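Carnow Service Desk
Ticket 137: Chair-side tidying task fails in simulated dining room
Product: Padeck household task planner
Raised by: Cheon, Domestic Trials Section
Assigned to: Gunārs Zariņš, Carnow Second Line Support
Priority: 2
Status: Closed, with follow-up work transferred
Opened: 4/25/21

Summary of the request

The Domestic Trials Section asks for assistance with the chair-side tidying task. The task requires the arm to pick up one small item of food left at or near a dining chair, carry it clear of the furniture and set it down at a place chosen by the operator. The Section wishes to know whether the failures recorded to date arise from the planner, from the room model or from the settings supplied with the task. It has also asked for a general opinion on whether the task is ready to be shown to the housing association with which it has been in discussion.

Details supplied by the reporting section

The task was run in the simulated dining room under the standard settings. The planner reports a valid route at the start of each run. In a large share of runs it then withdraws the route while the arm is close to a chair and enters the holding state. The operator must clear the holding state by hand. The Section states that the fault does not occur in the kitchen worktop room, where the same item and the same gripper are used.
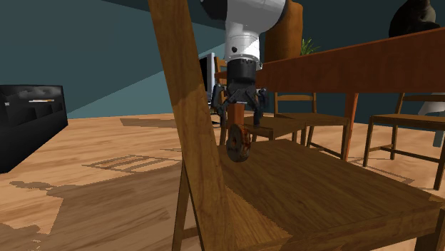 First response

Support acknowledged the ticket and asked the Section for the following:
The planner log for one failed run and one completed run.
The clearance value in use for furniture.
Confirmation of whether the chairs were entered in the room model as solid blocks or as open shapes.

The Section returned both logs the same afternoon. The clearance value was the one supplied by Guken with the furniture set. The Section was unable to say how the chairs had been entered, as the room had been prepared before its present staff were appointed.

Investigation

The completed run showed nothing unusual. In the failed run, the planner withdrew its route at the point where the wrist was due to turn. The log entry reads "no free volume at target heading". This entry is normally seen when an arm has been asked to reach inside a closed cupboard.

Support opened the room model and examined the chair entries. Each chair was held twice. The first entry was the full shape used for display. The second was a plain box enclosing the whole chair, and it was the second that the planner consulted. A box of this kind treats the air between the slats, and the air between the seat and the floor, as if it were timber. Any item resting within that box is beyond reach as far as the planner is concerned, even where a person would simply put a hand in and take it.

The kitchen worktop room contains no chairs, and this accounts for the difference reported by the Section.

Action taken

1. The box entries for the dining chairs were removed, and the planner was directed to the full shapes.
2. The clearance value was left unchanged.
3. The planner's time allowance was raised from 1000 to 2000 milliseconds, as open shapes take longer to check.
4. The Section was asked to repeat the task with the operator present throughout.
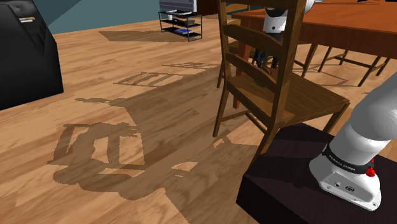 Clearance between the arm and the furniture remained the principal concern after the change. The planner now offered routes that it had formerly ruled out, and some of them were tighter than the Section was content to accept. A ladder-back chair is a demanding obstacle for this reason. With the chair standing almost against the dark platform that carries the arm, and the gripper hanging behind the backrest, the horizontal slats leave the planner a number of narrow openings to consider, each of which it will regard as usable unless told otherwise. Support therefore advised that the openings in the backrest be marked as closed, while the space above the seat and the space beneath it remain open. The Section agreed to this, and the room model was amended accordingly.

Reply from the reporting section

The Section confirmed that the planner no longer enters the holding state at the turn of the wrist. Two further matters were raised. The first was that the arm now pauses for a noticeable time before moving off. The second was whether the chairs might be drawn away from the arm before the task begins.

Support replied that the pause is the expected result of the longer time allowance. On the second point, the chairs may be moved in the room model, but a trial carried out on that basis should be recorded separately. A household cannot be expected to rearrange its dining room before a machine is able to clear up after a meal.

Opinion on readiness

In the view of Support, the task may be shown as work in progress. It should not be described as a finished household function. Picking up a small item from an open surface is well within the ability of the present equipment. Doing so among chairs, where the layout will differ from one day to the next, still depends upon a person having prepared the room model with care. The marking of the backrests was done by hand, chair by chair, and no means exists at present of doing it automatically for furniture the planner has not met before.

The Section should also note that all of the above concerns the simulated room. No finding in this ticket should be relied upon for a physical installation.

Follow-up

The duplicate box entries have been reported to Guken under a separate reference. Automatic marking of slatted furniture has been passed to the Padeck development list for review in July. The pause before movement will be considered at the same review.

Ticket closed by G. Zariņš with the agreement of the reporting section. Should the holding state recur, please reopen this ticket and attach the planner log.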